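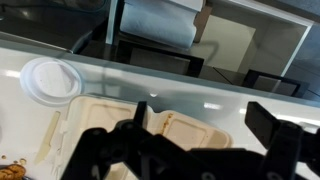

Lunch box, wooden knife and a lid on the white table.

I've been meaning to write about takeaway boxes for a while, and Thursday's lunch finally got me to do it. I do the clearing up after lunch more often than not, and the boxes are the worst of it.

The brown moulded ones are my favourites. They have proper compartments, so the sauce stays more or less where it was put, although it does get up the walls. The lids from the little pots end up all over the place. We order from Lomach most weeks, 22 minutes' walk there and back, and their food travels well enough if you carry it flat.
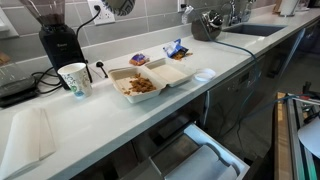 Foam boxes I like less. They tip over when the lid is open and they take up half the bin. My way of doing it is to shake all the crumbs into one box, shut it, and put the snack bags in after. Then I wipe from the coffee grinder end down towards the kettle. Wolfram Reuter does it in the other direction and we have stopped discussing it. Anything fried leaves crumbs, and they get as far as the sockets if you use a dry cloth. A damp one picks them up first time.
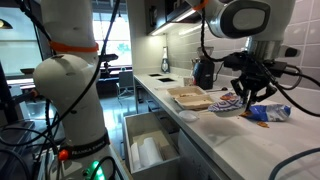
Crumbs by the blue snack bag, and the patterned dish.

The patterned dish goes in the sink by hand. I'll do the cupboard under the counter next, probably in December.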